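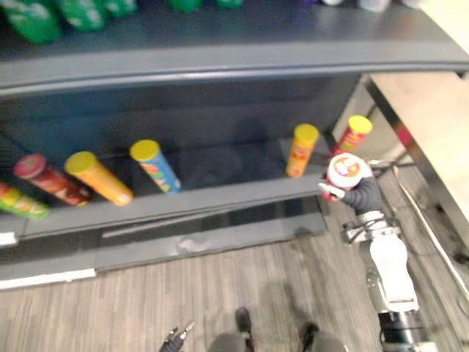 ## 4. Setting up grasp planning for cylindrical objects

Complete Section 3 (hand-eye calibration) before you start. All settings are in the Grasp tab of Skikow Planner.

1. Load the profile `cylinder_lidded`. It covers cans and canisters, upright or on their sides.
2. Set **Pose source** to `head_camera`. The planner takes the long axis of each object from this view.
3. Set **Approach** to `auto`. Upright objects get a side approach. Objects lying down get an approach across the long axis.
4. Set **Neighbor clearance** to 10 mm. Lower values produce more candidate grasps on a crowded shelf and more contact with adjacent items.

**Note:** Pose estimates are discarded while the head is moving. If the candidate list stays empty, wait for the status field to read `settled`.

### 4.1 Wrist view check

5. Open **Streams** and select the wrist camera.
6. Close the hand on a test object at the lowest force level.
7. Press **Verify hold**. The routine compares 9 consecutive images and reports slip in pixels.
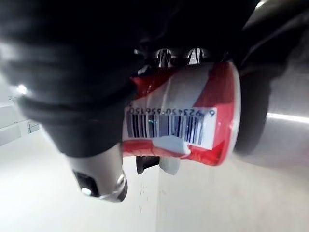 8. If slip is reported, raise the force by one level and repeat step 7.
9. Save the result. The force level is stored per object class, so a thin-walled can and a cardboard canister need separate entries.

**Caution:** Do not use the barcode reader as a hold check. A partial code returns error 326 whether or not the grasp is stable.

### 4.2 Reflective work surfaces

Polished steel can produce a second, inverted detection below the real object. Enable **Mirror filter** and set the support plane by hand before you plan on a metal table.

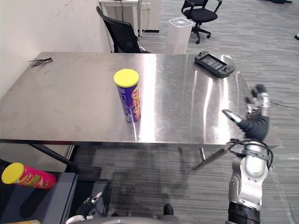 Skikow Planner Setup Guide, page 177

10. Draw the plane boundary along the edges of the tabletop. Leave out floor and furniture.
11. Mark any item that must not be touched as `keep_out`. Loose cables and straps are often missed by the detector, so mark them manually.
12. Run **Plan only** and inspect the path in the viewer before you enable motion.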